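Greifen am Henkel: Handgelenkkamera allein oder mit Übersichtskamera?

jernon_k
Wir trainieren eine Policy per Imitation Learning auf Taschen und Körbe, alles mit Henkel. Datensatz: 3726 Demonstrationen, Eingabe nur die Kamera am Handgelenk.

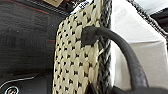 Blick der Handgelenkkamera auf helles Geflecht, dunklen Henkel und geflochtene Kante.

Erfolgsquote bei unbekannten Objekten: 70 Prozent. Mit zusätzlicher Übersichtskamera kamen wir auf 6 Prozentpunkte mehr. Lohnt sich der Aufwand?

Crichton
Für 6 Punkte würde ich keine zweite Kamera kalibrieren. Wie viele Versuche pro Objekt?

jernon_k
10 pro Objekt, Startpose jedes Mal neu gewürfelt.

worenora
Bei 10 Versuchen sagt der Unterschied pro Objekt gar nichts. Ihr müsst über alle Objekte auswerten und das Konfidenzintervall angeben.
Zum Bild: Henkel und Kante sind beide dunkel, und der Henkel läuft quer drüber. Ich tippe, dass die Policy die Kante mit dem Henkel verwechselt. Schon geprüft?

jernon_k
Noch nicht. Die Fehlgriffe sind nur als Fehlgriff geloggt, ohne Ursache.

Crichton
Glaube ich nicht. Der Henkel ist glatt, die Kante gedreht wie ein Seil, das trennt jeder brauchbare Encoder. Eher fehlt die Tiefe.

worenora
Bei voller Auflösung vielleicht. Nach dem Verkleinern bleibt davon wenig übrig - habe ich bei Balance genauso gesehen.

jernon_k
Ich gehe die Fehlgriffe von Hand durch und sortiere nach Kante, Tiefe und Rest. Zahlen kommen im Juni.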